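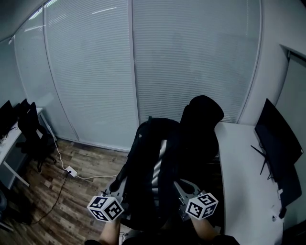 **Room booking changes at the MacLeod building**

Fri 12 March

The booking system for the MacLeod building moves from Gritau to Flitis in May. Existing reservations will be copied over by the events desk. Organizers do not need to re-enter them, but should check the start time, room name and seating plan once the new confirmation arrives. Recurring bookings are copied as separate entries, so a weekly meeting will produce one confirmation per date.

The building has 13 bookable rooms. Under Gritau, the three rooms on the upper floor could be reserved only by phone. Flitis lists all of them. The Revik Hall also becomes bookable online, either whole or as two halves with the dividing wall closed. The full hall is 2,599 square feet. Anyone booking one half should note that the wall reduces speech from the other side but does not block amplified sound. If the adjoining half is booked with a PA system, Flitis shows a notice before the reservation is submitted.

Setup time is now entered as its own field. In the old system most organizers added it to the meeting itself, and the door signs then displayed the wrong start time. Enter the hour guests are expected as the start, then put setup and teardown in the fields below it. Both count toward the hire period and are billed at the room rate.

Seating plans are limited to theater, classroom, boardroom and open floor. Other layouts can still be arranged – send a sketch to the events desk with the booking number. Changes to a plan close at noon on the working day before the event. After that the room is set as last confirmed.

Catering orders stay on the paper form for now. The form asks for a Gritau reference, and a Flitis number can be written in the same box. Orders above $2,000 require a signed copy, as before.

Cancellation terms have not changed. The cancel button releases the room at once and cannot be undone, and a released room may be taken by the next request in the queue. To move an event to a different date, use "Change date" instead, which holds the original slot until the new one is approved.

Evaristo Olvera at the events desk is handling account requests. Include your department or company name, a billing address and the names of any colleagues who should be able to edit your bookings. Shared logins will not be carried over.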